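Fenell sets rules for plate colour in dementia care dining rooms

Fenell council has published a revised specification for tableware in its residential care homes, replacing guidance that left the choice of plates and bowls to individual kitchens. The new document applies to 18 homes and takes effect in November.

The main change concerns colour. White crockery will be withdrawn from dining rooms used by residents with dementia or reduced sight, and replaced with plates in a single strong colour, without pattern. The council says pale foods such as mashed potato, fish and rice are hard to make out on a white surface, and that residents may leave part of a meal they have not seen.

A trial was run at the Florkimley home, where 71 residents took part. Staff weighed leftovers after the midday meal and recorded 367 meals in all. Mean waste fell on coloured plates at both sittings, though the report notes that the menu was not held constant and that the effect was small for dark foods such as stews.

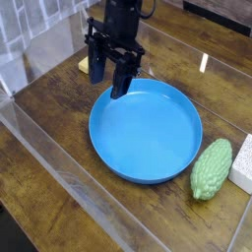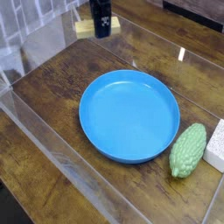
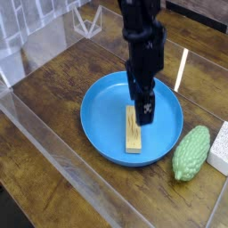

The specification gives most of its length to contrast, which it treats as a matter of three surfaces: the food, the plate and the table. A colour that works against one may fail against another, so kitchens are asked to check all three under the lighting used at mealtimes. Bright blue is the preferred choice, as few foods share it; a pale beige item stands out plainly against a blue plate, and the round edge of the plate is easy to pick out on a brown wood-grain table. Gloss is a separate concern. Glazes that throw a strong highlight are to be avoided under ceiling lights.

Rims are also covered. Plates must have a raised edge so that food can be pushed on to a spoon with one hand. Deep-sided bowls remain permitted for soup and porridge.

Two suppliers, Arai and Cloder, have been approved for the first order of 600 plates. Homes may use up existing stock in staff areas.

Samina Tarar, who wrote the specification, said kitchens had asked mainly about dishwashers. "Colour fades with repeated washing, and a faded plate loses the contrast it was bought for," she said. Homes will compare plates in use with an unwashed sample twice a year and replace any that have visibly lightened.

Tablecloths and placemats are not included and will be dealt with in a separate note.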